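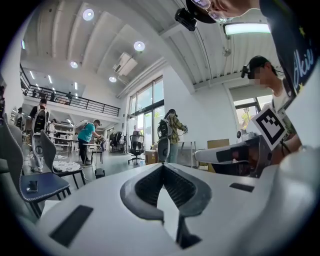
From: Khôi Đỗ
To: Grerura list
Subject: Re: where did you all grow up?

> I was thinking we could each write a few lines about our first home.
> I will begin: a flat over a bakery, two brothers, one bed too few.
> Who is next?

Thank you for starting this. I enjoyed the bakery very much.

My first home was a narrow house in Byun, beside the canal. We were four children and I was the third, so most of my shirts had already been worn by two other people. My father repaired sewing machines at the front and we lived in the rooms behind. In the evening I fell asleep to the noise of him testing a motor - even now I sleep badly in a quiet hotel.

When I was nine we moved to Volten, 210 kilometres to the north, for my mother's work. I did not speak for most of that first September. The children there had another accent and they repeated my words back to me. A girl in my class, whose family had come from Cisum, lent me her comics and did not ask me any questions. We still write to each other.

I went back to Byun after 20 years. The house is now painted green and a dentist has it. I stood on the other side of the canal for a while but I did not ring the bell. My sister says I should have made an appointment.

I have lived in this country longer than in any of those places, but when people ask me where I come from, I still say Byun first.

Does anybody else on the list come from a canal town? I would like to read about it.

Best wishes,
Khôi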